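Skokel build FAQ

I get the same emails over and over about the Skokel grippers, so I finally sat down one August evening and typed up the answers. If yours isn't covered, write to me and I'll add it when I can.

What is Skokel, anyway?

It's my home-shop project: a pair of hand-held grippers you use to record yourself doing chores, plus the scripts that turn those recordings into something an arm can learn from. The arm lives in my garage. The grippers mostly live at Vadovlow, the shared workshop where I rent bench space, where there's more elbow room and much better heat in winter.

Did you design it all yourself?

Oh no! The first jaw linkage was Mirko Pace's, and I've been shaving bits off it ever since. Tiziana Greco rewrote the sync code after I'd made a real mess of it. The bad wiring is all me.

What did it cost?

My half of the parts came to 600 dollars, not counting the arm, which I already had. You could go cheaper if you're patient about secondhand cables (I wasn't).

Can I build just one gripper?

Sure, and you should probably start that way. One is plenty for picking up and placing. I went to two when I got interested in lids, latches and anything else where one hand wants to hold while the other one pulls.

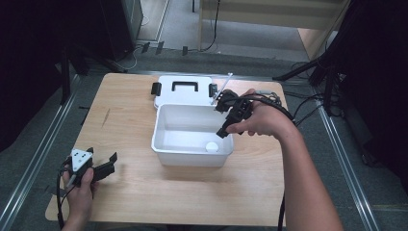

Boxes are what I get asked about most, so let me go on a bit. Each task gets its own short routine, and I practice it a few times before I record anything, same as you would with a card trick. I like a storage box with a lid that comes right back and lies flat on the table behind the tub, and a black handle and black latches against white plastic are easy for me to pick out when I'm scrubbing through footage late at night. Go slow near the rim. My early recordings have a lot of bumping in them, and the arm learned the bumping beautifully.

How many recordings do I need?

More than you want to make. With 29 my arm did something you could call waving. By 1000 it was closing a lid on most tries, but I'd changed the jaw pads along the way too, so don't treat that as science.

What's the dotted plate on top for?

Tracking. The dots tell the software where the gripper is and which way it's turned. Print yours on matte stock and glue it down dead flat. Mine was glossy at first and the ceiling lights at Vadovlow wiped it out every afternoon.

Do the cables get in the way?

Yes. Bundle them, leave slack at the wrist, and let them drop off the side of the table. Sipho Khumalo is trying a battery version and I'm very jealous, but it's heavier and he says his forearm hates him.

Can I use your files for a class?

Please do! Just put the names above somewhere on the handout and tell me how it went.

Where's the parts list?

On the downloads page, 44 lines, screws included. Line 12 is still wrong: you want the longer spring.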